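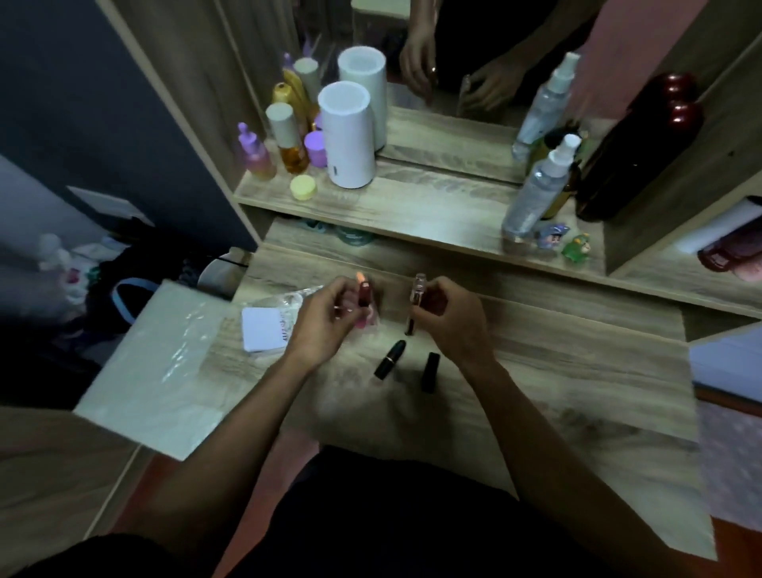 Course Materials > Service Robotics > Unit 6 > Handouts

Mar 24, 2021 | Prepared by Josefina Navarrete

Handout: Reviewing the Zuvard Tabletop Kit

The Zuvard kit, supplied by Morus, is offered to teaching laboratories for work on household sorting and tidying. It consists of one arm, two interchangeable fingertip sets, and a license for the Jimora planning software. Students will review the kit as a prospective buyer would and submit a written recommendation.

The supplier lists a maximum payload of 300 grams. Payload is seldom the limiting factor on a dressing table. Small caps, glossy tubes, and clear plastic make greater demands on grip and sensing — a point the product sheet treats in a single sentence.

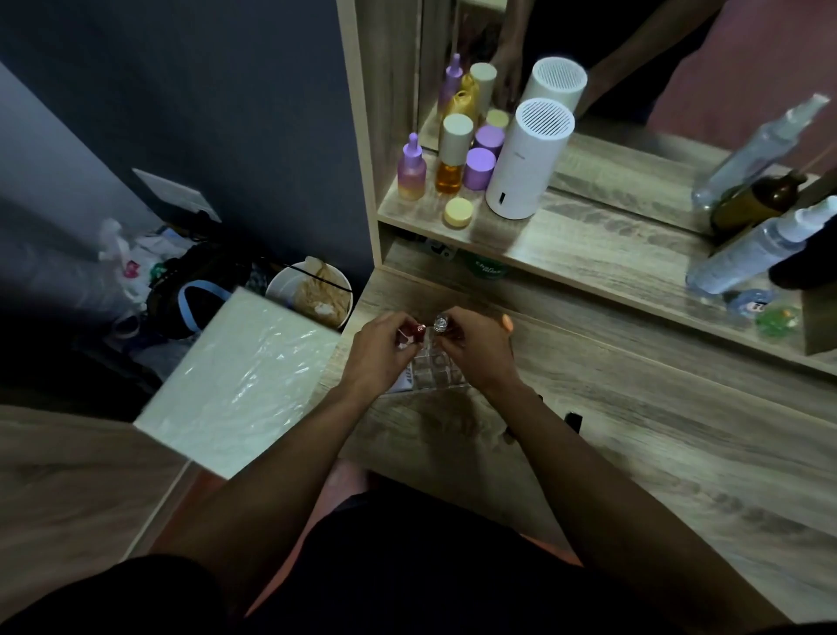
Does the basic license cover tasks that need two hands?
Two-handed tasks require a second arm and the extended license, which are quoted separately.

Reviews should address grip on small containers, placement into narrow compartments, and recovery after a dropped item. Dr. Escobar's notes from the September trial may be cited. Claims taken from the product sheet must be marked as the supplier's own.

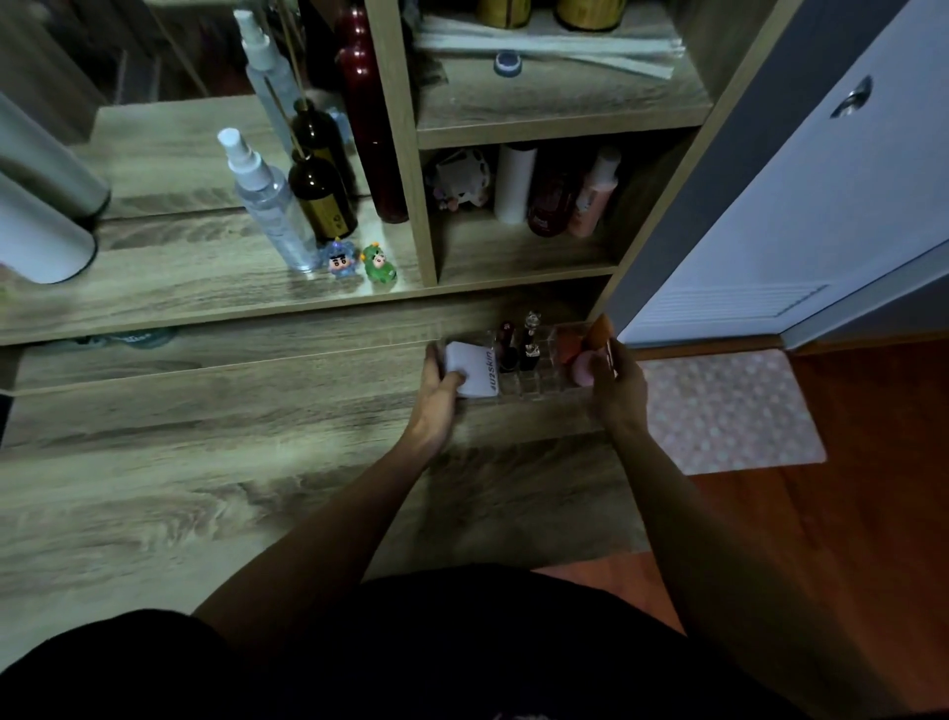 Fig. 3. Tidying a vanity desktop: makeup sponge and "U2skin" item in hand, clear organizer behind.

Length: three pages, excluding tables. Questions on licensing should be directed to Celeste Herrera.

Filed under: Handouts, Product Review, Manipulation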